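Sorting out the small plastics, part 3

March 4, 2018

The shared table at the Gusten office had collected enough small plastic parts over the winter that I could no longer find anything on it. I went through the lot in one afternoon. These are my notes, mostly so I remember where things went.

The starting method was by project. Each project had a bag, and each bag had whatever was left when the project stopped. This fails as soon as a part gets used twice. The Hondby bag held fittings from at least two other jobs, and the Womusex bag was mostly packaging.

I emptied everything out and sorted by shape instead. Tubes and sleeves in one group, flat parts in another, caps and closures in a third. Anything with a flange went with the tubes if it was longer than it was wide, and with the caps otherwise. The rule is arbitrary, but it can be applied without thinking, and I had 209 pieces to get through.

Weight was no help. I put the tubes and sleeves on the scale as a batch and got 2,532 g, bin included, and I had not written down the weight of the bin. I have now. It is on a strip of tape on the underside.

Labeling took longer than sorting. The Oberholzer labels I used in November had curled at the corners, so I switched to writing directly on the bins with a paint marker. Shape first, then the outside diameter range in millimeters. No project names. If a part belongs to a live job, it goes in that job's tray and comes back to the bin when the job is done.

Frosted parts got their own bin. Clear and frosted plastics look nearly the same in a pile under the ceiling lights, and for anything where light has to pass through, the difference matters. Holding each one up singly works better than comparing two side by side. The taller flanged ones are easy to recognize by the stepped top, with the wide flange and then the smaller collar above it. I stand these upright when I check them, and look for marks low on the wall as well as at the rim. A smudge gets wiped with a damp cloth first. If it stays, the part goes in the seconds bin, which is for test fits only.
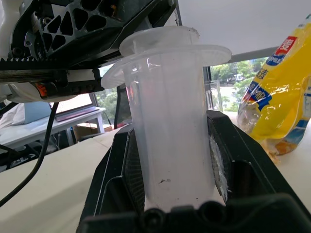

Marijke Boersma wrote in to say that she sorts hers by inside diameter, and that outside diameter is only useful if you are storing parts inside other parts. She also keeps flanged pieces apart from plain tubes, whatever their length, and thinks my longer-than-wide rule will annoy me within the year.

She may be right on the second point. On the first, I measure outside diameter with calipers in one motion, and the inside of a tapered tube depends on which end you measure. I will add a second figure to the bins where the walls are thick enough for it to matter.

Still to do: the flat parts, which are in one deep bin and need dividers, and the bag of closures I put back under the desk. Final count after throwing out cracked and duplicate pieces was 122.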